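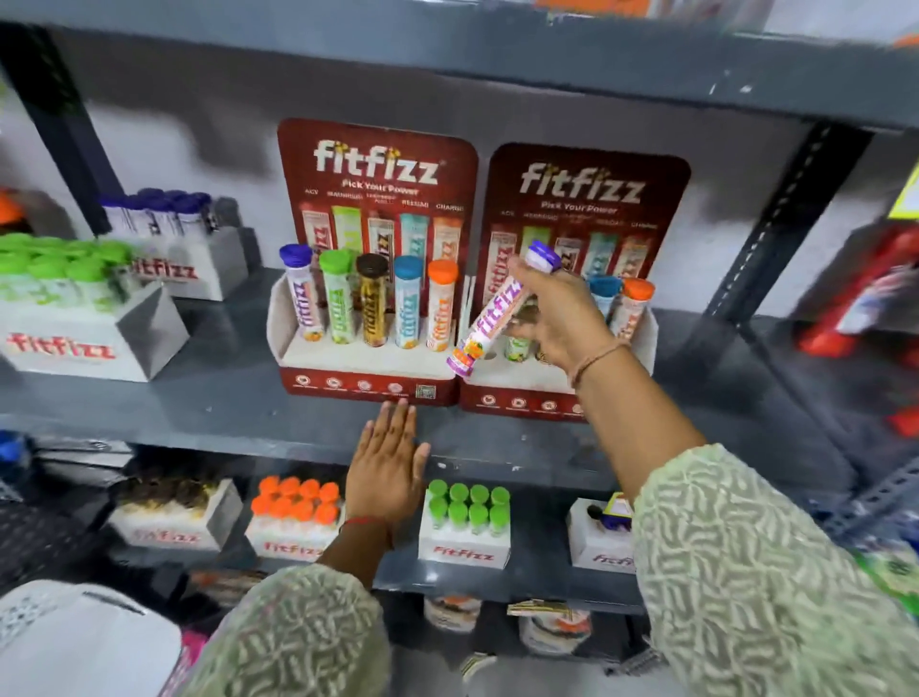 # Prukik shelf-restocking set

Last updated: 9/15/23

## Summary

Recordings of hand restocking and front-facing of small packaged goods on metal shelving. The store layout was built in a stockroom at Waltolbridge. Shelving was supplied by Vermeulen. Annotation was done in Watasis, export format JSON Lines.

## Contents

- 253 episodes, one restocking task each
- 1000 labeled pick and place events
- 2 product groups: tubes in counter displays, boxed goods

The tube group includes fitfizz effervescent tablets in maroon cardboard display stands with a white front tray. Tubes stand upright in the tray. Cap color is recorded per event (`cap_color`), as is the stand (`stand_id`: left or right). Flavor is filled in only when it can be read on the tube; otherwise the field is null.

## Task rules

1. Remove one tube from the tray or bring one in from outside the shelf.
2. Place it upright with the brand name facing the front.
3. Leave the stands in position. If a stand shifts, straighten it before the next tube.

A pick starts at first contact with the tube and ends when the base clears the tray. A tube held at an angle is still a pick until it is released.

## Known issues

- Adjacent stands carry the same artwork. `stand_id` was swapped in 2 episodes from May; both are listed in `errata.csv`.
- Hands often cover part of a tray. Hidden tubes are not labeled.
- Printed QR codes have not been decoded.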